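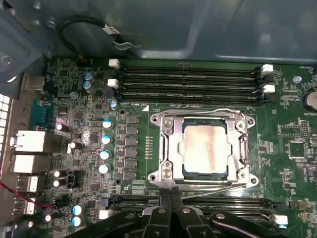

Filed under: Old Hardware / Repairs / Thermal Paste

Cleaning dried paste off a CPU without pulling it out of the socket

Most guides on this subject start by telling you to buy something. A kit, a two-bottle cleaner, a special spatula. I've bought a few of those over the years and I'm not convinced that any of them beat a bottle of isopropyl alcohol and a coffee filter. So if you came for a shopping list, this will be short.

The boards I have in mind are the older workstation and server type, with a metal frame screwed down over the socket, a lever along one side and memory slots above and below it. They sit in a case for years and by the time you get the heatsink off, the old paste has turned to crust around the edges and a stain in the middle.

What you need

Isopropyl alcohol, the strongest your drugstore sells. Coffee filters or a lint-free cloth. Cotton swabs. A plastic card you don't care about. New paste. I use Bakalis because I had a tube. A friend swears by Zundo. I tried both on the same machine and could not tell them apart, so take the brand arguments for what they are.

Before you start

Shut down, unplug, hold the power button in for a few seconds. Touch bare metal on the case. I leave the board where it is. Plenty of people say you must take it out to do this properly, and I have yet to hear a good reason why, as long as you can get your hand in and see what you're doing.

Leave the lever closed. I know the usual advice is to lift the chip out and clean it on the bench. Lingyun Fang, who taught me most of what I know about these machines, did it that way for years, until she dropped a processor corner-first into a socket and bent a patch of pins. With the frame clamped down, the pins are covered and the chip can't move. If you have to swap the processor anyway, clean it first and open the lever afterward.

Cleaning

1. Scrape the thick stuff with the edge of the card. Go from the outside toward the middle so the crumbs pile up on the metal and don't get pushed under the frame. Lift them off with a dry swab.

2. Wet a folded piece of coffee filter with alcohol. Damp is enough. If it drips when you squeeze it, squeeze it some more. Never pour onto the chip.

3. Lay it on the metal lid and wait a minute. Dried paste softens on its own if you let it, and this is the step everyone skips before writing a comment saying that alcohol doesn't work.

4. Wipe in one direction, fold to a clean side, wipe again. Repeat until the paper comes away clean or close to it.

5. Do the edge with a swab, right up to where the lid meets the dark border of the chip. Stop there. A little gray line left in the corner has never hurt anything that I've seen.

6. Let it dry fully before the new paste goes on.

How clean is clean?

Less than the forums think. A lid that has had a heatsink on it for years may stay stained or scuffed however long you rub, and a faint orange tint doesn't bother me. What matters is that there's nothing you can feel. Run a gloved fingertip across it. If it catches, go back to step 3. Please don't use sandpaper, whatever the guy in the video did.

New paste

A small blob in the center, smaller than a pea on an ordinary chip and a bit more on a large lid. Dot, line, cross – I've seen all of them argued over at great length. Set the heatsink straight down and tighten the screws a few turns at a time, going corner to opposite corner. Don't crank one all the way first.

Did it help?

Maybe. Tianyou Xue told me his old Stotasberg box ran much quieter after a repaste. He also vacuumed it out that same afternoon, so I wouldn't give the paste all the credit. If your machine wasn't running hot or shutting itself off, I'd leave it alone. Paste doesn't expire on a schedule, and every time you take a heatsink off you get another chance to break something.

Posted Saturday, January 26, 2019

Contact | Copyright 2019 Henus Repair Notes | Back to top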